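Home Contents Previous chapter Next chapter Index

Chapter 7
Insertion Tasks: Planning for the Last Inch

A motion planner is at its best in empty space. Give it a start, a goal and a few boxes to avoid, and it will hand back a graceful path in less time than it takes to sip your coffee. Then you ask it to put a memory module into a slot, and it develops opinions.

This chapter is concerned with that gap. In Chapter 6 the goal was a pose: get the hand there, stop, declare victory. Here the goal is a relationship between two parts, one held and one fixed, and neither is exactly where the software believes it to be. The held part may have tilted in the fingers. The fixed part is inside a box full of wires. The planner, meanwhile, has a model of the box in which wires do not exist.

Our running case is the PC assembly cell at Hekcombe, whose control stack, Revov, you will be reading (and eventually repairing) in the exercises. The work is desktop computer assembly with a single arm. The parts wait in a molded fixture beside the case, and every one of them has to travel over the rim of the chassis, down past the power supply and the drive cage, and onto a motherboard that was designed for human fingers and human patience.

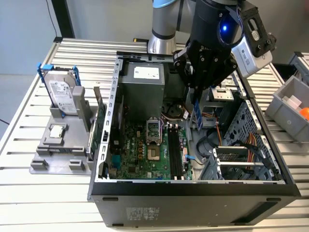
7.1 What the planner thinks it knows

Revov keeps a world model made of simple shapes. The case is five flat panels. The power supply is a block, and so is the drive cage. The gripper is a cylinder with two fingers, which is fair enough, until it closes on something. From that moment the collision shape must include the part, and the part must be attached in the right orientation. A circuit board held upright and the same board held flat sweep out very different volumes on the way down. Forget to update the attached shape and the planner will report a perfectly clear path, which it will then follow through the drive cage.

Early versions of Revov updated the shape after the lift. The log from one September run contains 2,573 collision checks, all passed, and all performed on a robot that believed its hand was empty. We recommend reading that log once before starting on Exercise 7.2. It is calming to see that other people make these mistakes at scale.

Orientation matters for a second reason. Memory slots are long, narrow and keyed, so a module has one correct heading and one that looks correct to anyone in a hurry. The pose estimator must tell them apart, and it must do so while looking at a part whose most useful features may be hidden between the fingers.
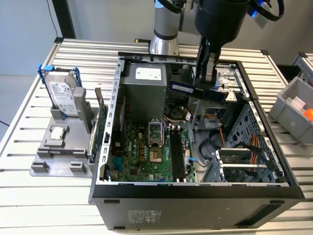

The usual response is to split the motion into stages and to let each one worry about a different thing. Revov uses 4:

1. Transit. Free-space planning above the case, with generous clearance.
2. Descent. A straight, slow move along the axis of the slot, checked against the full attached shape.
3. Search. Small lateral motions under light contact, until the force reading says that an edge has been found.
4. Seating. Controlled push, with a limit on force and a limit on travel.

The stages look tidy on paper. Most of the trouble lives in the handovers. Transit ends at a pose, but descent begins with an assumption, namely that the pose was reached and the part didn't shift on the way. Search assumes that descent stopped because of the slot and not because of a cable. Each stage trusts the one before it, much as a relay team trusts the baton.

Cables deserve a word of their own. They have no fixed shape, they aren't in the model, and they drape themselves across whatever you most need to reach. The Rurine library, covered in Section 7.4, treats them as a soft region: the planner may pass through, but it pays for the privilege. Xia, the older library, ignores them. Xia is faster — you will see why it is also quieter about its failures.

Before going on, open the file for run 406 in the course archive and find the handover from descent to search. Note the commanded height, the measured height and the moment when the two part company. We will use all three in the next section, where the difference between them acquires a name and, regrettably, a matrix.

Contact the course office | Copyright Hekcombe, all rights reserved | Back to top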